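Gidier needle driver, 2 jaw set – with a notice about wrist slack
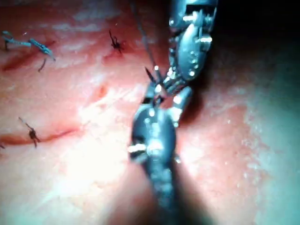

Nabil Mansour

I've looked after the Gidier pages at Skellport for a good while now, and this is the one I get the most messages about, so I've rewritten it (7 March 2025) to put the fault first and the sales bit second.

In December a batch of these drivers went out with a wrist cable that was tensioned too low at the factory. They pass the start-up check, they feel lovely for the first few uses, and then the jaws begin to lag behind your hand. You ask for a small turn of the needle and get nothing, then you get all of it at once! With two sets of tips nearly touching over a curved needle, that's no good at all. One of our training benches at Urnden had a jaw let go halfway through a throw. They stopped, swapped the instrument and sent it back to me, and the cable had over 20 degrees of slack in it.

If your serial number starts with 174, please take the driver out of use today, even if it seems fine. Don't try to tighten it yourself – the screw under the housing isn't an adjuster, and turning it makes things worse (I've had three back like that). Pop it in the return box and we'll send a Prieto-built replacement, postage on us.

Everything else carries on as before. The toothed tips hold fine suture thread nicely, the wrist is jointed metal, and each driver is rated for 200 uses before the arm refuses it. Replacements have a new cable and a firmer stop at the end of travel, so they'll feel a bit stiff if you're used to the old ones.

Price is the same as last year. Write to me through the Skellport contact form with your serial number and the number of uses showing on the console, and I'll check it against the list.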